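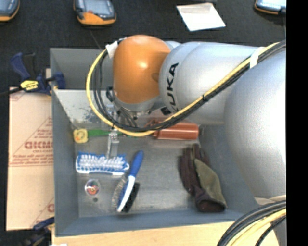 Au printemps dernier, j'avais promis de vous parler des petites règles de câblage que je traîne avec moi depuis mes débuts chez Omasberg, et puis le temps a filé, vous me connaissez ! Je commence donc par ma préférée : un câble se fixe toujours en pensant au mouvement le plus large du bras, jamais à sa position de repos. Sur notre KUKA, le câble jaune et les noirs descendent ensemble le long du poignet, tenus par du ruban blanc en deux endroits et par un petit lien noir entre les deux, avec de bonnes boucles qui restent libres autour de l'articulation orange. Ces boucles, j'y tiens beaucoup. Un débutant a envie de tout plaquer bien serré (je l'ai fait aussi, et j'ai arraché un connecteur le premier mois).

Deuxième règle, héritée de Sofia Garcia, avec qui j'ai travaillé sur le projet Majali : on bride le bac avant de lancer quoi que ce soit. Un bac qui glisse de 4 millimètres, et toutes les prises sont à revoir. Elle passait la main sur chaque serre-joint en arrivant, à 8 heures, avant même son café, et j'ai gardé l'habitude.

Enfin, le premier passage d'un nouveau programme se fait en vitesse réduite, la main près de l'arrêt d'urgence, même quand on n'a changé qu'une seule ligne. Je sais, c'est long, et on a toujours envie d'aller voir si ça marche… Je vous raconterai en octobre comment nous notons tout cela dans le cahier de la cellule, j'ai encore quelques pages à remettre au propre.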